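Keeping Wooden Blocks and Small Toys Clean

My grandmother kept a tin of wooden blocks behind the kitchen door, and every child who came through the house got the tin tipped out on the floor for them before they'd even got their coat off. I have the tin now, and a good many more blocks besides, and over the years I've worked out a way of looking after them that doesn't take up a whole Saturday. Most of this goes for wooden train track and puzzle pieces too, so don't feel left out if your house is more of a train house!

Everyday cleaning

Wood doesn't like a soak. If you leave a block sitting in the sink it drinks up the water, the grain lifts, and you end up with a fuzzy thing that never stacks properly again. What I do is wring out a cloth in warm water with a small squirt of dish soap, wipe each piece on all its sides, and go over them again with a cloth that's only been in plain water. Then they go on a towel with a bit of air between them, and I turn them over after lunch if I remember (I don't always).

For the sticky ones – and there is always a sticky one – a little baking soda on a damp fingertip will shift nearly anything. Rub along the grain and go easy on painted faces, as the powder can dull a shine.

Crayon and pen

Crayon comes off bare wood with a dab of cooking oil on a rag, followed by the soapy cloth. Ballpoint is harder. I've had some luck with very fine sandpaper on unpainted blocks, but it does leave a pale patch, and my son tells me he can still find the block he drew on in first grade.

Sorting before you put away

It's worth spreading everything out before it goes back in the tin, cubes in one place and long pieces in another. You'll spot the chipped ones that way, and the odd board game piece that has wandered in and been missed for months. My neighbor Nima Salehi sorts hers by color and gets her grandchildren to do the work, and I must say her shelf looks a good deal smarter than mine.

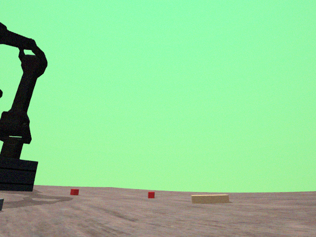 Smoothing a rough edge

Splinters are the one thing I won't put off. Wrap a scrap of fine sandpaper around a flat stick, stroke it along the edge in one direction, and stop when you can run the inside of your wrist over it without feeling a catch. Wipe away the dust and rub in a few drops of food-safe mineral oil. Leave it overnight, then buff it with an old sock.

Where to keep them

A tin is lovely but it does hold the damp, so mine lives with the lid propped open a little. A cotton drawstring bag is better if your house runs humid, and you can throw it in the wash. Please don't keep them by the radiator. I did that one October and two of my grandmother's long blocks split right down the middle, and I was sorry about it for weeks. I glued them up with ordinary wood glue and held them with rubber bands until the next day, and they've been in the tin ever since.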